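I met Kirsty Bainbridge over very milky coffee at Gikum, the little repair and craft shop she has been running for 14 years. I'd gone to ask about her November sale, and we ended up talking about plastic bins for most of an hour (I loved it, I'm that person!).

"I used to have drawers," she told me. "Lovely old drawers. And I never knew what was in any of them."

So the drawers went. She picked up her first bins from a store called Prukari, 2 dollars each, and gave every kind of job its own color. Her one rule is that they sit side by side at the front of the bench - no stacking, no lids.

"If I have to lift something to get at something else, I won't put it back. I know myself."

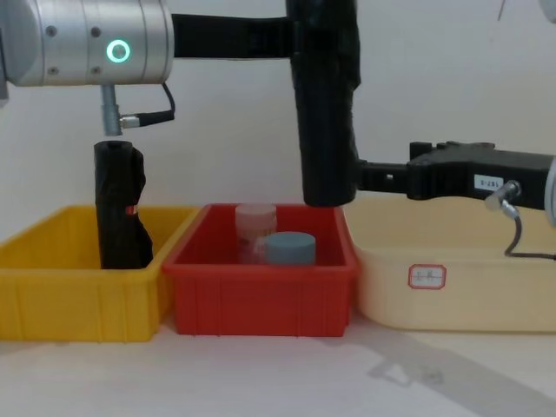 ## Yellow, cream, red

Yellow is for whatever is waiting on a decision, and tall things can stand upright in it. Red is for jobs promised to a customer. Cream is, in her words, "everybody else," and she laughed for quite a while after saying it.

Her friend Virág thinks labels would be better. Kirsty tried them once and gave up after 10 days.

"I kept reading them! With a color I just reach."

She sorts at closing time with the radio on, and she won't take any work home. I asked what she'd buy next if I handed her 200 dollars.

"A better stool," she said. "My bins are fine."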